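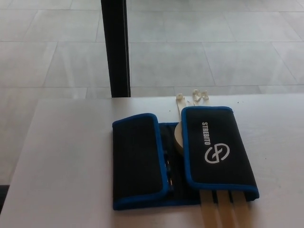
My STREBITO tool roll, opened out on the table

Fixing things at home: what I learned from a term of repairs
Posted May 2020 by a second-year design student
14 comments | 23 shares

For my project I wanted to find out why people throw away small electrical things that could be mended. I started in September with a survey, and then I tried some repairs myself (my mum's kitchen has not been the same!).

I sent the survey to everyone on the Figueroa estate mailing list and got 300 replies, which was far more than I'd hoped for. Most people said they would mend a kettle or a lamp if they knew where to begin. Quite a lot had looked for a spare part, found it cost nearly as much as a new one, and given up. I had a lot of sympathy with that by the end.

Then came the practical bit. I picked 5 broken things from the Pisia reuse shop: a toaster, two radios, a desk fan and a Kusari hand mixer. The radios were lovely to work on, all ordinary screws and loads of room inside. The fan only needed cleaning and a drop of oil. The toaster took me a whole weekend - I put the lever back the wrong way round twice - but it works now and we use it every morning.

The mixer beat me. The case was glued shut and I cracked it getting in, so I can't really say whether the motor was any good. My tutor told me to leave that in the report, so I have.

If I did it again I would write down the time spent on each repair from day one. I only began on the second radio and had to guess the rest, so my chart is a bit thin on the left-hand side. I'd also ask people how old their broken things were. The full survey answers are in the appendix, along with the wiring sketches for both radios.

Share this report | Back to top
© Zotar College student projects. Contact the design office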